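Robot arms take over part of the packing at Figueiredo

Figueiredo, the Lundlow maker of boxed wooden games, has moved part of its packing work to robot arms, and the six people who used to do it by hand have been given new duties. No jobs were cut, the company said.

The arms have been on trial since February. They pick up small wooden pieces and set them in open gift boxes, a task that packers did standing up for most of a shift.

"My wrists hurt less, that's the main thing," said Lurdes Mendes, who has packed at the firm for 30 years. She now checks finished boxes and resets an arm when it stops – something she was trained to do over two weeks.

Damir Vlachou, who runs the packing room, said the arms are slower than a practiced packer but keep a steady pace. Some 75 boxes go through on a normal morning. Odd shapes and ribbon work are still done by hand.

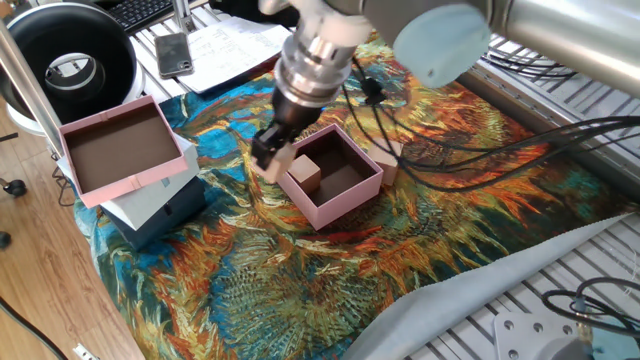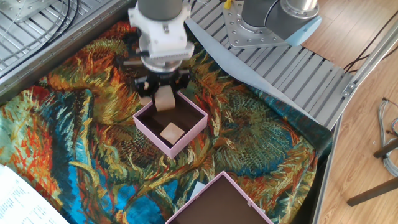
Wooden pieces and pink boxes at the robot work table. 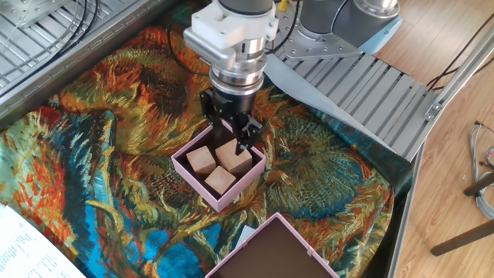

Not everyone is at ease with the change. Carolina Cardoso, who speaks for the packers, said the new duties came with no change in pay, and she wants that settled before any more arms are brought in. Talks with the company are set to begin this month.

"Looking after a machine is a different job from filling boxes," she said. "It should be written down as one."

Vlachou said the firm would decide on a second table after the talks. Until then, the late shift will go on packing by hand.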